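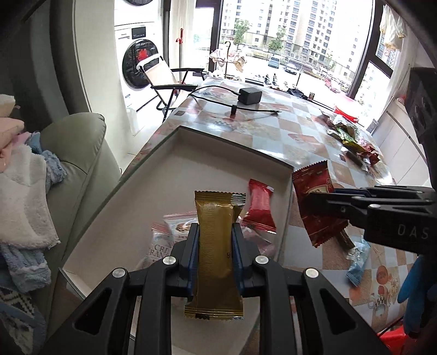 The snack box mid-sort, gold ones still to be filed.

THE GREAT SNACK BOX RECKONING

Regular readers will remember that the Ridcombe building newsletter has a long and not very proud history with the shared snack box. For those who moved in after September, the box lives by the mailroom door, anyone can put something in, anyone can take something out, and the whole arrangement is held together by good manners and a strip of packing tape.

Good manners ran out first. By Thursday the box had reached the stage where you put your hand in hoping for a cookie and came up with somebody's cough drop. So it went upstairs to a kitchen table, got tipped out, and was put back together by people who had other laundry to do and were not doing it.

The method was simple enough to be argued over for most of an evening. Everything out on the tablecloth. Candy in one pile, proper snacks in another, mystery items off to the side for questioning. Anything past its date goes in the trash, and yes, that includes the crackers from the Rumurholm trip, which several of you have been defending on sentimental grounds. They were older than some of the leases in this building.

Then came the matter of what counts as a proper snack. Arsalan Lashari (4th floor, strong views) holds that a foil-wrapped candy is a garnish. The opposing camp says that if you can eat it while waiting for the elevator, it's a snack, and our elevator being what it is, that would cover a roast chicken. We settled on a rule that pleased no one: candy goes in a corner of the box, and the corner is not allowed to spread. It has been spreading since before we got the lid back on.

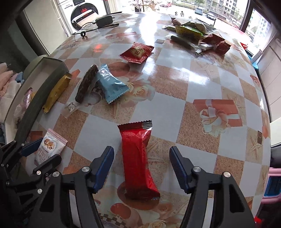

Wrappers caused the second argument. There's a school of thought that says you should be able to see what you're getting, and another that enjoys a surprise. Lay a few side by side and you start to understand both. The bar in the clear wrapper is dark, rough and completely candid about itself. The plain red packet next to it could hold anything at all, and the white one with the pink striped ends splits the difference by printing a picture of something nutty on the front, which is as close to full disclosure as this box has ever come. That picture matters, by the way. Nuts now go at the left-hand end, so that people who can't have them know which end to leave alone. If a wrapper doesn't say, and you brought it, please write on it. A ballpoint works fine on everything except the shiny ones, where you'll need the marker from the mailroom drawer, assuming whoever borrowed it has had a change of heart.

Some housekeeping while we have you:

The box holds 6 of the big bags or a great many small things. It does not hold both, and leaning on the lid won't help.

Limit of 3 per visit. A visit ends when you leave the mailroom. Stepping out into the hall and coming straight back in has been tried.

No more bulk drops from Barajas, please. The last one was 400 mints, and nearly all of them are still with us.

Homemade goods go on the counter with your name and apartment number, so we know whom to thank or call.

The box goes back downstairs on Thursday after 6. If you'd like to add something before then, leave it outside Arsalan's door, and kindly don't knock to discuss categories.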